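**Sendonik two-arm sim pack - worth paying for?**

**bventura**
Looking at the Sendonik pack for our training group. It's $238 per seat and comes with the two-arm robot model, the room generator and 20 starter tasks. We have five people who need to practice teleop before they get time on real arms. Has anyone used it for more than a weekend?

**genji_i**
Using it since May. Arm control is good. The grippers close where you expect them to and the joint limits match the manual. The room generator is the weak part. Furniture placement goes wrong in some seeds and you have to throw those rooms out.

**ullen_fan**
I would skip it. Ullen does the same job and the base version is free. Rendering is plainer, but who cares for teleop practice.

**genji_i**
Ullen only has one arm in the base version. Not the same job.

**ullen_fan**
You can add a second arm with a config file. Took me an evening.

**jlanglois**
An evening for you. I gave up after three and bought Sendonik. Support answered my first ticket the same afternoon.

**bventura**
How bad is the placement problem? If people start a task and the table is unreachable, that's a wasted session.

**genji_i**
Depends on the seed. I ran 991 with the household set and kept the view from the robot's body. Tables have been fine for me. Beds are what I watch for.

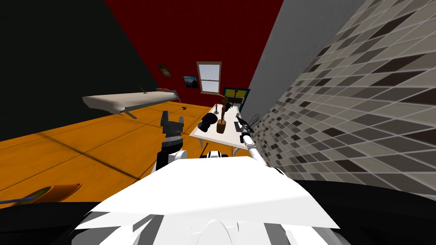

My routine is to load each seed, look it over, and write down the ones I'd give to a new operator. The list goes in a shared text file. Bad ones go in the exclude line in the room config, and the generator leaves them alone after that.

**jlanglois**
Is the exclude line in the regular license? I only see it under the team plan.

**genji_i**
Regular. It's hidden until you turn on advanced settings.

**ullen_fan**
So you pay $238 and still sort the rooms by hand.

**jlanglois**
Yes, and it's still less work than your config file.

**bventura**
Going to get one seat first and try the starter tasks. genji_i, could you send me your seed list?

**genji_i**
Sent.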